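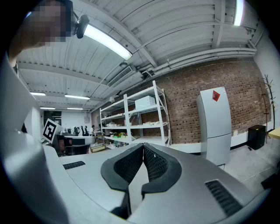

Two padded gripper fingers, nearly touching.

Home | Talks | Music Program | Contact
Filed under: Community Music, Speaker Notes

Notes for my talk, Nov 25, 2018
Piret Strazds, Sestholm Youth Music

Slide 1. Say thank you to Braulio Manríquez for the invitation. Speak slowly.

Slide 2. We started with four guitars and one teacher. Each child has a lesson of forty minutes every week, and the family pays nothing.

Slide 3. Money. The spring concert brought us $2,101. From this we spent $1,000 on drum repair and new strings. The rest is kept for the summer camp.

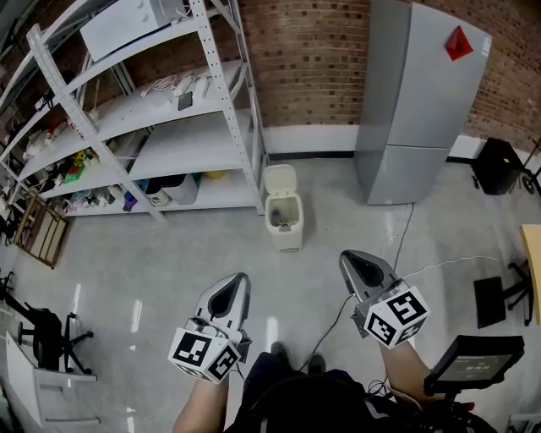
Slide 4. Many parents ask if the child must read notes before joining a band. My answer is no. We let them play by ear in the first season, and reading comes after.

Slide 5. Play the recording of the older group (one minute, check the volume first). Then questions. If somebody asks about singing lessons, these begin next year and the list is already open.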